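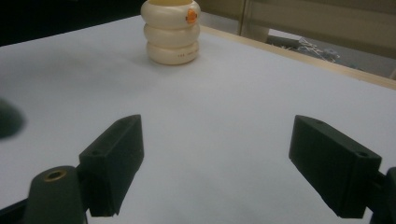 Gripper open in front of the cream ring stack, Judwood bench.

Ornis 4 went out to all teams on 13 December 2023. The main change is in the grasp planner, which now checks finger clearance before it picks an approach angle. Flora Guthrie rewrote that step in August after the old one kept choosing paths too close to the table.
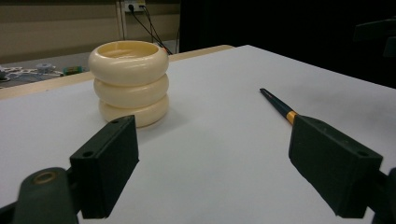

Planning time is down from 181 to 152 milliseconds on the bench set. Pale objects on white tops are still hard for the segmenter – Murdo Pringle has a fix in review. Send odd logs to him with the build number.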